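Obst auf dem Tisch – was von den Ratschlägen übrig bleibt

Tipps zur Obstschale gibt es wie Sand am Meer, und die meisten schreiben voneinander ab. Ich habe über den Winter einige davon in der eigenen Küche ausprobiert, ohne Labor, mit Nase und Daumen. Ein Teil taugt etwas. Ein anderer Teil kostet nur Geld oder Platz, und bei manchem frage ich mich, ob der Verfasser je eine weiche Mandarine in der Hand hatte.

## Schale oder Platte?

In fast jedem Ratgeber steht, Obst gehöre in eine tiefe Schale, möglichst aus Ton oder Holz, »damit es atmen kann«. Eine tiefe Schale sorgt bei mir vor allem dafür, dass die unterste Frucht Druckstellen bekommt und ich es erst merke, wenn sie riecht. Eine große ovale Platte mit niedrigem Rand ist mir lieber. Man sieht auf einen Blick, was weg muss, und das Ding lässt sich abwischen. Auch auf der Platte türmt man freilich schnell, wenn Zitrusfrüchte und Tomaten zusammenkommen.

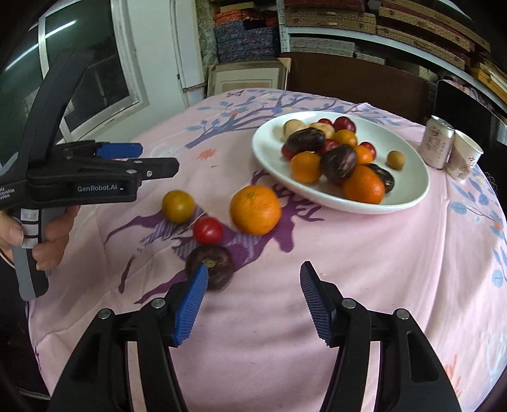
**Heft 4 · Küche & Vorrat · Seite 25**

Was nicht mehr draufpasst, darf ruhig daneben auf der Tischdecke liegen. Für einen Nachmittag ist das völlig in Ordnung. Über Nacht lasse ich es bleiben, denn eine geplatzte Tomate auf hellem Stoff hat mich schon eine Decke gekostet. Die angeblich unfehlbare Rettung mit Salz und Zitronensaft hat den Fleck blasser und den Stoff drumherum auch blasser gemacht. Kaltes Wasser, sofort, dann Gallseife: langweilig, aber bei mir das Einzige, was etwas gebracht hat.

## Tomaten zu den Mandarinen?

Hier gehen die Meinungen auseinander. Die strenge Schule will Tomaten immer allein lagern, weil sie Reifegas abgeben und alles ringsum schneller altern lassen. Das Gas gibt es, keine Frage. Nur reagieren Mandarinen und Orangen darauf eher träge, und wer seine Platte in wenigen Tagen leer isst, wird kaum einen Unterschied bemerken. Anders bei Gurken, Kiwis oder Brokkoli, die würde ich wirklich nicht danebenlegen.

Was ich dagegen einhalte:

- Tomaten nicht in den Kühlschrank, solange sie noch nachreifen sollen. Sehr reife dürfen hinein, ein paar Stunden vor dem Essen kommen sie wieder raus.
- Tomaten ohne Stiel mit dem Stielansatz nach unten legen. Der Effekt ist bescheiden, der Aufwand aber auch.
- Dunkle Sorten mit der Fingerkuppe prüfen. Bei braunen und fast schwarzen Tomaten sagt die Farbe einem Ungeübten wenig über die Reife.
- Nichts waschen, bevor es gegessen wird.

## Das Zubehör

Jetzt wird es ärgerlich. Der »Frischestein« von Asoveo soll das Reifegas binden und das Obst doppelt so lange halten. Ich hatte ihn fast den ganzen Februar auf der einen Platte und nichts auf der anderen. Die erste schimmelige Mandarine lag beim Stein. Das beweist nichts, eine einzelne Frucht kann schon angeschlagen aus dem Laden kommen, doch ein zweites Mal kaufe ich ihn nicht. Auf der Packung wirbt der Hersteller mit 2,969 Gramm »Aktivmineral«. Drei Stellen hinter dem Komma, und kein Wort dazu, wie lange die Füllung wirkt.

Die Obsthaube von Osa hält Fruchtfliegen ab, das muss ich zugeben. Ein Küchentuch tut es auch, sofern man es rundum auflegt. Unter der Haube wurde es bei mir außerdem feucht, und Feuchtigkeit ist für Zitrusfrüchte schlimmer als jede Fliege.

Das Holztablett von Jurwood ist hübsch und schwer. Es hat nach einer Woche Ränder bekommen, obwohl es laut Etikett geölt war. Wer es hat, legt Küchenpapier darunter und unter das Obst gleich mit. Wer es nicht hat, braucht es nicht.

## Sortieren, aber wie oft?

Täglich, sagen die Ratgeber. Wer macht das? Ich gehe alle zwei, drei Tage durch, immer abends beim Abräumen. Die Platte wird dafür ganz geleert, einmal trocken ausgewischt und neu belegt:

1. Alles auf den Tisch legen und jede Frucht einmal drehen.
2. Weiches und Angestoßenes beiseite, das wird noch am selben Abend gegessen oder verkocht.
3. Feste Zitrusfrüchte zuerst auf die Platte, möglichst nebeneinander.
4. Kleine Tomaten obenauf, wo sie kein Gewicht tragen.

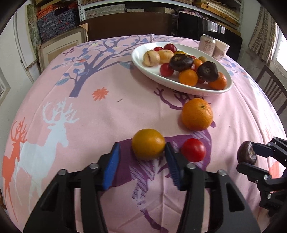

Verschimmeltes kommt komplett weg, auch wenn nur eine kleine Stelle zu sehen ist. Das großzügige Herausschneiden, das in älteren Haushaltsbüchern steht, ist bei saftigem Obst keine gute Idee. Die Nachbarn der schimmeligen Frucht wasche ich ab, trockne sie und esse sie bald.

Bleibt die Frage nach der Menge. Auf dem Markt in Erraji gibt es die Mandarinen kistenweise billiger, und jedes Mal rechne ich mir das schön. Der Rabatt ist dahin, sobald das untere Viertel der Kiste im Kompost landet. Ich kaufe inzwischen nur noch, was auf eine Platte passt, und hole lieber öfter nach. Für Tomaten gilt das im Winter erst recht, da schmecken sie ohnehin selten so, wie sie aussehen.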